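The Lerlow Number

The number was 62, and Miyuki Fujimoto did not like it.

It was on the second page of the draft, in bold. Sixty-two percent of household tasks finished without help, across 212 trials, using what the authors called the Podus method. The Podus method, as far as she could tell after two readings, was to let the robot watch its own hand while it worked and guess whether things were going well. If it guessed badly, it tried again. There were nine pages of math around this, but that was the idea.

"You hate it," said Ánh Đàm from the doorway. She had come over from the Bretau building in the rain and hadn't taken off her coat.

"I don't hate it. I don't know what 'finished' means."

"It's in the appendix."

"The appendix says a trial is finished when the system reports that it's finished."

Ánh sat down. She was second author. She had written the good parts, which were the parts with short sentences, and Miyuki had known her long enough to see which ones those were.

"The system is pretty good at knowing," Ánh said.

"According to whom?"

Ánh looked at the rain for a while.

They went down to the lab on the ground floor, where the Lerlow stood with its arms hanging. Someone had put it in dark sleeves after the summer visitors complained in August that the bare joints made them nervous. Miyuki thought this was a silly thing to spend money on, and she also thought it looked better. Ánh logged in and pulled up the recordings from the wrist.

"Pick any of them," she said. "Really. Any."

Miyuki picked trial 15. It was listed as a success. The task was "clear the floor near the table." She let it run to the end and stopped it on the last picture, the one the robot itself had scored.

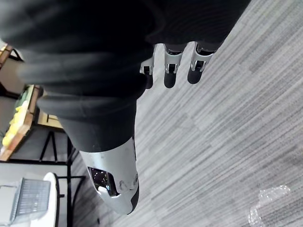 Trial 15, wrist view, final still. Self-score: finished.

"What's that in the corner?" Miyuki said.

Ánh leaned in. "Plastic wrap."

"On the floor."

"Yes."

"Near the table."

"Depends what you mean by near."

"What does the robot mean by near?"

Ánh didn't answer that. She dragged the recording back to the start, then forward again, slower. The fingers came down and closed and opened. They came down and closed and opened a second time. Then the word appeared in the log, and the next trial began.

"It could be that it picked up something else," Ánh said. "Before the recording starts, I mean. There's a delay."

"Could be."

"You'd want to see the ones it got right."

"I'd want somebody to tell me which ones those are, and I'd want it to be somebody who isn't the robot."

"Idahosa did a check by hand. It's in the notes."

"How many did he check?"

Ánh scrolled. The lab fan went on and off. "Two," she said.

Miyuki pulled a stool over. She wasn't angry, and she wanted Ánh to see that, so she took some care over the stool. She had put her own name on worse when she was starting out. There had been a paper on door handles that still got cited, and every so often a stranger wrote to ask how she'd gotten such clean results. She had a reply saved for those people and it was not a very truthful reply.

"The idea might be fine," she said. "Watching its own hand. I'd even bet it helps a little. But you can't ask the thing how it did and print what it says."

"The deadline is 5th April."

"I know when the deadline is."

"So what do I do, sit here and watch 212 of these?"

"Well," Miyuki said. "211. We've done one."

Ánh finally took off her coat and hung it on the back of the chair, where it dripped on the carpet. She opened a blank sheet and made two columns, one for what the log said and one for what they saw. In the first row she typed 15, then "finished." Her hand stayed over the keys for some time.

"Can I put 'unclear'?" she said.

"Is it unclear?"

She looked at the wrap again. Then she typed "no" and clicked on the next trial.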